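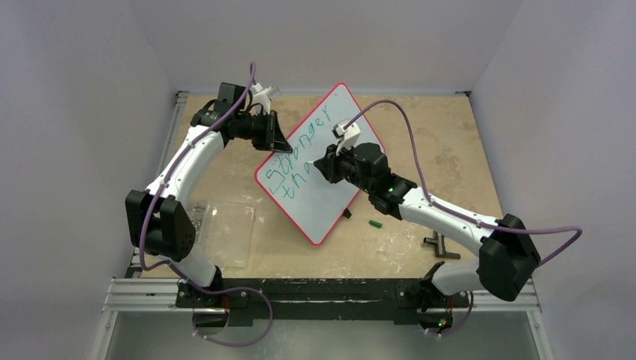
Handwriting practice at one of our two-arm tables. The left arm steadies the board while the right arm holds the marker.

Home | About Us | Our Work | Join Us | Contact

Print this page | E-mail this page

About Numer

Welcome, and thank you for stopping in. If you've found your way to this page you are probably wondering what a company called Numer does all day, and we are very happy to tell you, though we should warn you that we like talking about it and this may run a little longer than the usual company page.

We gather examples. A robot arm that is going to learn a household or workshop job from a computer model has to have something to learn from, and what it learns from best, in our experience, is a person doing that same job through the robot, slowly and well, again and again, with everything recorded. Our people guide the arms by hand from a second set of controls. The arms follow, the cameras watch, and at the end of it we have one example. Then we set the table again and make the next one.

We are based in Unwood, in a long brick building that used to be a print shop (you can still smell the ink on a warm afternoon, or at least some of us say we can). There are 10 tables on the main floor, each with its own pair of arms, and a quieter room at the back where the recordings are looked over. Visitors usually expect a great deal of noise. What they get is motors humming, somebody asking who has the blue tape, and the radio turned down low.

How we started

Numer began with two people, one table, and a contract to record arms folding dish towels. We were proud of those towels. We recorded them for an entire winter, and by February we had learned that almost everything we thought we knew about folding a towel was a matter of habit, and that three people asked to fold one "the ordinary way" will give you three different folds. That lesson has shaped the company more than any business plan. We still ask everyone who joins us to spend their first morning on towels.

From there we moved on to cups, zippers, lunch boxes, screws and trays, and then to writing, which has become the thing we are best known for among the small circle of people who know us at all.

Why we care so much about writing

Writing on a whiteboard is a lovely problem. The board slides if you lean on it, so one arm has to hold it while the other writes. The marker has to touch down gently enough to keep its tip and firmly enough to leave a line. Letters have to sit next to each other in a row, and the row has to stay straight even when the board has been put down at an angle, as ours very often are. We turn them on purpose. A model that has only ever seen a board lying square to the table tends to get lost the first time somebody sets one down crooked, and people set things down crooked all the time.

Our writing collection is called Rota, and it now has 307 words and short phrases in it. Each one is written by several different people, with the board in different places and turned different ways. We choose plain words, the kind you might find in a letter or on a kitchen calendar, with a good mix of tall letters, round letters, and letters with tails. "Stranger" is a favorite with the team, as it has a little of everything and is long enough that you have to plan your spacing. Everyone's first try at it runs downhill.

We don't ask for beautiful handwriting. A wobbly "g" that was made with care is worth keeping, and we would much sooner have a true record of a person writing through a pair of robot arms than a page that looks as if it came off a printer. If a letter goes wrong, our operators carry on and finish the word, and a note goes in with the recording so that whoever uses it later can decide for themselves.

How a session goes

Each operator works in sittings of no more than 2 hours, with a proper break in between, and nobody is paid by the piece. We tried that once, early on, for one project, and the recordings got faster and worse, and the people making them got tired and cross. We have paid by the hour ever since and have never been tempted back.

Before a sitting, the operator checks that both grippers open and close fully, that the cables are free to move, and that the cameras have a clear view. Then there is a short warm-up, which can be anything the operator likes. Some draw circles. One of our longest-serving people always picks up a marker and puts it down again exactly as it was, and doesn't feel ready until it has gone well.

After that the real work begins. The operator reads the word, writes it, lets go, and marks the recording as finished. Another person resets the table. Every recording is watched from start to end by someone who did not make it, and this second look is where a good deal of our effort goes. We look for a hand that drifts into view, a camera that has slipped, or a word that doesn't match its label. Anything doubtful is talked over at the big table by the kitchen, sometimes at more length than it strictly deserves.

The people here

Our operators come from all sorts of working lives. We have had a cake decorator, a piano tuner, a school bus driver, and several people who came straight from looking after small children and turned out to have more patience than the rest of us put together. You do not need to know anything about computers to do this work. You need steady attention and a willingness to do a thing once more — and it helps to be good company, since the person resetting your table will be with you most of the day.

New people train for 6 weeks. The first part is towels and blocks, then single letters, then whole words, and by the end most are ready to take a full sitting on their own. If someone needs longer, they take longer.

Working with Hettiarachchi

The Hettiarachchi workshop, a few streets over from us in Unwood, makes and mends our mounts, brackets and table frames. We have been with them since our second table. They are patient with our sketches, and they have talked us out of at least one very bad idea involving casters. When we need a part changed by the afternoon, we walk over with it in a coat pocket, and often stay for coffee.

What comes next

We are slowly building up a set of longer writing jobs: shopping lists, two-line notes, a name and a phone number. We would also like to record more erasing, which we neglected for far too long and which is a good deal harder than it looks. And we are looking for a few more left-handed operators, so if that is you, please do write.

If you would like to see the floor for yourself, we welcome small groups in the mornings, from 10 o'clock, as long as you let us know ahead of time. Wear comfortable shoes, and expect to be offered a turn at the controls.

Contact Numer, Unwood | Copyright Numer. All rights reserved. | Back to top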